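3.2 Reading aids and small containers at the shared worktable

The second part of the study looked at how small objects are kept and found on a shared worktable. Participants at the Naleck site used the table for reading labels, sorting small parts and filling in record sheets. Earlier work by El Khatib and Mahrous treated such tables as storage areas. We treat them as places where objects rest between uses, and where the resting place affects how soon an object is taken up again. Twenty participants took part, in two groups of 10, and each group worked at the table through the month of July.

The reading aid was of special interest. Participants with weaker near vision depended on it for the small print on part labels, and a lost magnifier could stop a task entirely.
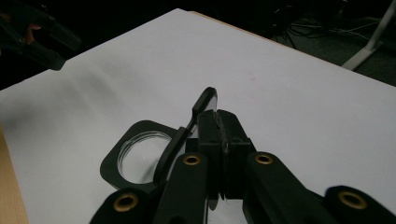
Where should a shared magnifier be kept between uses?

A fixed spot near the reader's writing hand served best in both groups. Drawers were tidier, but participants often forgot to return the magnifier to them, and the next reader then had to search.

The contrast between an object and the surface under it was raised often in interviews. Participants described dark items on a pale surface as easy to find, even at the end of a long session. Bajwa, who carried out the interviews, recorded the same remark from people who otherwise disagreed about how the table should be arranged. Clear items drew the opposite comment. Two participants asked that all clear items be marked with colored tape, and this was done for the second group only.

Figure 2. Container and work area, Naleck site.
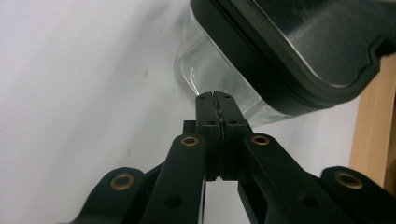

Containers were chosen by the participants themselves from a mixed supply provided under the Ostura protocol. Most preferred a type that let them check the contents without lifting a lid. The clear plastic container in Figure 2 is of this general type, and its main drawback follows from the same property: against a plain white background its outline is harder to pick out than that of an opaque box. Joseph has suggested that the preference would weaken if the contents were labeled on the outside, but the present data do not allow a test of this claim. Container size was left open, and the effect of size is taken up in Section 3.4 together with the results on stacking.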